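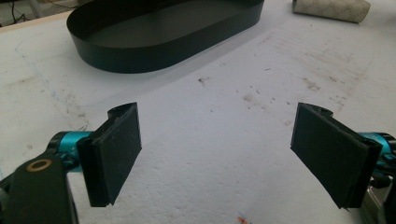 Workshop tips from the Atwood robotics club, practice table edition

We get a lot of the same questions from new members every October, so I have finally sat down and typed up the little things that make a practice evening go smoothly. Most of them work just as well on a kitchen counter or a sewing table, so help yourselves!

Pencil, never marker. If you need to mark a starting spot on the white table, draw it lightly and leave it for the next group. A soft eraser takes off most of it, and a damp cloth with a drop of dish soap gets the gray smudges (the old brown stains are with us for good, I'm afraid).

Give small things a tray. One with a proper rim keeps keys, clips and screws from wandering off, and it makes a nice clear target when you're practicing drop-offs. The Halliday team lines theirs with felt, but we like ours bare and easy to wipe.

Start with soft objects. Foam-faced fingers are kind to cloth, so a fabric pouch or key case is a lovely first pick-up, much friendlier than a mug.
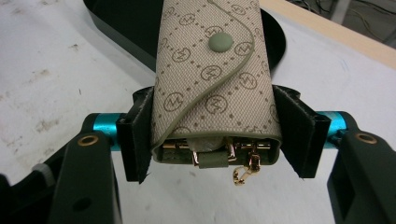

Come in from the sides and close slowly, and do keep an eye on anything that dangles. Hooks and clasps love to snag on the foam, and once an edge starts to fray it only gets worse. I trim the fuzz with nail scissors and press down loose corners with a dab of contact glue, left overnight under a heavy book.

Do 20 pick-ups, then swap. Tired hands squeeze too hard, and our younger members are too polite to ask for a turn.

Tie your cables back off the table before you start. Old bread bag ties are perfect for this, and I have 23 of them in a jam jar by the door if you'd like some.

Next month, cleaning out the parts drawers before the Vesovdale meet.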